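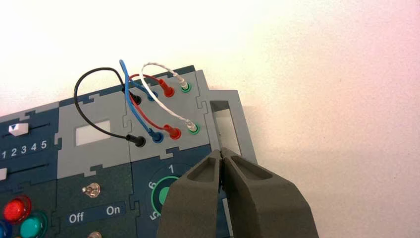 Filed under: Notebook / Task board build

Jun 11, 2022
Posted by the bench log

Print this entry | E-mail this entry

Picked up again after lunch. Goal for today was the patching tile and nothing else, so of course the first hour went on the slider.

Slider first then. Kirnari firmware reads it as one long range and chops it into bands for the numbers 1 to 5. Band for 3 is too narrow, a nudge and it's on 4. Widened it in the config, saved, forgot to reload, swore at it, reloaded. Fine now. NB the config lives on the shared drive, NOT the copy on the bench laptop. Old copy should be binned.

Patch leads. All four colours in, each one top row to bottom row, same colour to same colour. That's the reference wiring, please put it back like that if you borrow the leads for anything. Continuity good on black, blue and red. White reads high, 12 ohms against next to nothing on the others. Suspect my soldering on that one, it was the last I made up and I was tired. Remake it.

The long leads are a pain. They stand up off the tile and the planner knows nothing about them, as far as it's concerned the board is flat. Options:
- shorter leads (easy, but then the plugs pull at an angle)
- keep-out box over the whole tile, approach from the dial side only
- leave it and go slow

Went with the keep-out box for now. Put it in Prasska as a plain block, 84 mm high. Crude. Will do until the leads are remade anyway.

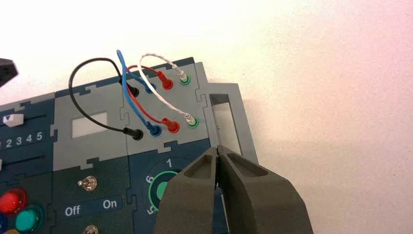

Approach from the dial side is tight with these fingers. They're wide for the job, and coming in low under the sockets you lose part of the dial behind the left one. If we want to read the dial position off the wrist camera we need to back off first, look, then come in again. Wrote that in as a seperate step. Slower, don't care.

Could print slimmer tips. There is a Demissie pattern somebody downloaded in the spring, narrower at the end, same mounting holes I think — check before printing, the last set from that folder came out mirrored.

Jigsaw joints between the tiles: the ones I sanded go together by hand, the ones I didn't need the mallet. Sand the rest. Don't glue them, whole point is being able to shuffle the tiles about.

Open end frame on the right is staying empty till the Prumeck part arrives. August at the earliest by the sound of their e-mail. Don't hang anything off it in the meantime, it's only held by its tabs.

Toggles: no changes. Debounce on the buttons still to do. Log from the overnight soak has 1,993 presses of red on it, and a fair few of those are doubles so the number's rubbish until that's sorted.

To do
- remake white lead, measure again
- sand remaining tiles
- check finger tip holes against the drawing
- debounce, then clear the log and rerun
- delete old config off the laptop (!!)
- more white sheet for the bench, the roll's nearly gone

Arm parked and powered down at 5. Key's back on teh hook.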